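Prokwood Bench Board, pale finish

In stock again. Last batch went in February, sorry to everyone who wrote in.

Flat work board for craft tables, model making, sorting, glueing, kids homework, whatever. Lays on top of the table you already have. No clamps, no screws. Lift it off when your done.

Sanded both sides, corners eased by hand. Ships bare, no stain or varnish. Oil it if you want, we use Samitz clear, 3 thin coats, let it sit overnight between. Wax is ok too. Don't use floor polish. 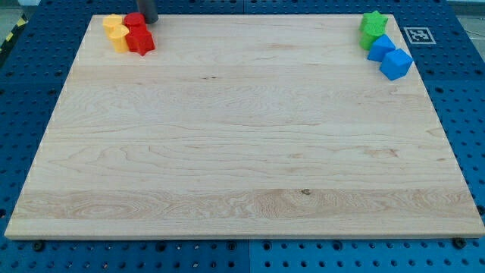

Grain and knots vary from board to board. Small blocks not included.

Every board is a bit different so please don't ask us to match a photo. If you want one with no knots put it in the order notes and Baoshan Pan will look thru the stack. Can't promise.

Care: damp cloth, dry right away. Not for the dishwasher (yes, someone asked). Keep away from radiators. If it cups a little, flip it over and leave it a few days, usually settles.

Shipping: goes out by Elik ground. Packed flat with cardboard corners. Check the box before you sign, dents on a corner are the usual problem. Returns 60 days, unused, orignal packing. Oiled boards can't come back.

Custom sizes: ask first, takes longer. Email Marisol Londoño at the shop with length and width. Thickness stays the same.

Also fits: Akolgo rolling cart, top shelf only. Non-slip mat sold separately.

Page updated 2023-04-05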